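Fallow hand-held gripper, U-pad version
Caltevo Equipment > Grippers and end tools > Hand-held

Product notes
In stock. Sold singly or as a left and right pair. Hire available by the week.

The Fallow is a hand-held two-finger gripper for recording manual tasks. The operator holds one in each hand and does the job as normal, and the recordings are used to train or test an arm fitted with the same fingers. We stock it with two finger pads: the U-pad, which is new to us this year, and the older Toledo pad, which many customers already have on their arms.

We ran both pads through a set of cleaning tasks in July before deciding which to list as standard. The notes on this page come from those runs.
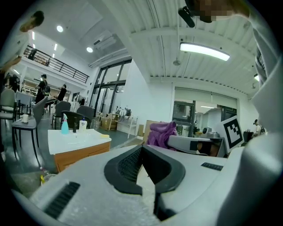
Fallow gripper from above, U-shaped pad fitted. Workspace behind.

What is supplied
Gripper body, light grey plastic
One pair of finger pads, U-pad or Toledo
Marker mount and printed markers
Cable, hex key and spare pad screws
Printed set-up sheet

The camera is not included. The body takes the Adier wide-angle module, and we can fit it before dispatch if you order the two together. If you already own an Adier module with the older bracket, you will need the adapter plate, sold separately.

Body and handle
The body is the same as on the previous model. Customers with small hands have told us the trigger is a long reach on the first setting, so the new batch ships on the second. You can move it back with the hex key. Keep the vents on the body clear when you are holding the gripper, and do not tape cables across them. We have had two units back with the vents taped over.

The body is not sealed. Wipe it with a dry cloth, or one that is only slightly damp, and do not spray cleaner on it directly. If your task uses a spray bottle, spray the surface and not the cloth in the fingers.

Comparing the pads
Each operator did 20 wipes of a flat top, 20 of a corner and 20 of a curved bowl with each pad. A wipe was marked as a drop if the cloth left the fingers before the operator opened them. Farah Tambunan ran the sessions and marked the drops from the video afterwards.

On flat tops there was nothing to choose between the two. Both held a folded cloth without trouble, and operators did not report a preference.

Corners were different. A cloth bunches up when it is pushed against an edge, and the Toledo pad tends to let go of one side of the bunch. It dropped the cloth 6 times in one set of 20 for our least practised operator. The U-pad held better there, although it needs a firmer squeeze and hands get tired sooner.

Bowls were awkward with either pad. The fingers have to go in at a steep angle and the operator's wrist runs out of room before the pad does. If your work is mainly basins, pans or anything else with a deep recess, please talk to us before ordering, as the long finger set may suit you better.

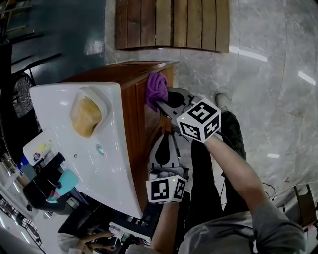

Hashini Weerakoon

I looked after the tracking side of these runs, so a few points on markers and set-up.

Use the marker cube if the operator will be turning their wrists a lot. A flat plate is lighter and cheaper, and it is fine for bench work facing the camera, but it drops out as soon as it is edge-on. With a cube there is usually at least one face in view. Working low down against the front of a cabinet is a fair test of this, with one gripper at the top corner and the other further down.

Watch for shiny floors. Polished tiles throw back the ceiling lights, and with the exposure on automatic the marker faces can wash out. I set exposure by hand at the start of the day and leave it alone. The sheet in the box gives a starting value, but treat it as a starting value only.

Sitting on the floor to work is comfortable enough for short tasks. Route the cable on the side you are not going to lean on - a knee on a connector was our most common reason for stopping a run. Cable clips are part number 931 and are worth having.

Calibrate the pair together, not one at a time, and do it again if you change pads. The U-pad closes at a slightly different width from the Toledo, and the software will not notice the change for you. Calibration takes 31 seconds per gripper if the markers are clean. Wipe them first, as cleaner residue on the printed faces slows it down.

My own choice would be the U-pad for cloths and sponges, and the Toledo for bottles and small hard objects. We have listed the U-pad as standard on that basis.

Ordering
Please state left, right or pair, and which pads. Extra pads can be added to any order and take a few minutes to change. Hire units come with both sets of pads and must be returned with both.

Returns: unused items in original packing. Pads that have been fitted cannot be returned unless faulty.

Related items
Long finger set for Fallow
Adier adapter plate
Spare marker cubes, pack of two
Cable clips (931)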